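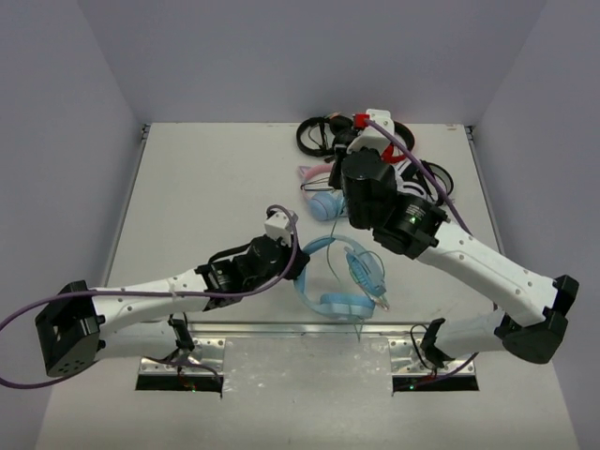 4 August 2025

Ondetis build notebook, lighting pass on the harbor level

Big day! The harbor finally runs at a frame rate I'm not ashamed of, and I want to get it all down before I forget which of the nine things I tried did the work.

Started from Friday's build, 3549. Same route as always: spawn at the fish market, up the stairs, along the sea wall, stop at the lighthouse door. The bad spot was still the top of the stairs, where the whole bay opens up and everything wants to draw at once. Draw calls there: 2408. Ouch.

First try was turning shadow distance down. It helped a little and looked terrible, the boats seemed to float above the water. Put it back.

Second try was the lanterns. There are 348 of them in the level (I love every one) and I had assumed the engine was batching them. Nope. Each one had its own copy of the glass material from when we were testing the flicker, so none of them could be grouped. I moved them all to one shared material and fed the flicker offset in per instance. Took most of the morning, mainly finding the old copies, which were spread over three folders with names like lantern_glass_new_2. Draw calls at the top of the stairs dropped to 300. I ran it four times to be sure I was reading the right column!

The flicker looks better too, by accident. The old copies had all been given the same starting value, so whole streets pulsed together. Now every lantern does its own thing and the market feels alive.

Side effect: lanterns in the Datcombe interior went black. They use the old baked setup and don't pass an offset, so the shader was reading garbage. Added a default of zero and they came back. Should check the chapel as well, same prefab family.

Afternoon was water. I swapped our planar reflection for the cheaper probe version from the Ketilsson shader pack, only for the far half of the bay. At sea wall height I can't see where one turns into the other. From the lighthouse balcony I can, there's a faint line when the camera pans left. Fading between them over a longer stretch might hide it. Haven't tried yet.

Also looked at memory on the handheld. Textures are fine, audio is the pig. All the gull sounds are loaded uncompressed at startup, every single variation. Switched the long ones to streaming and left the short calls alone. No hitching when they play, at least on my unit.

Didn't work: occlusion culling on the fishing nets. They have holes in them, so marking them as occluders makes crates behind them pop in and out. Nets are occludees only now, please leave them that way.

Still open
- seam in the water from the balcony
- chapel lanterns
- the Pesari exporter flips normals on anything with a negative scale, hit me twice today on the mirrored rowboat. Workaround is apply scale first, then export
- stairs collision catches if you run down diagonally
- fog color doesn't match between the market and the sea wall

Tomorrow I want to try the same shared material trick on the window shutters. There are loads of them and I bet they're in the same mess. If it goes half as well we could turn the rain back on, which I've been wanting since November.

Changes are on the harbor-light branch, not merged. Rebake before you open the level or it'll look flat.

Ondetis notebook | Contact | © 2025 | Back to top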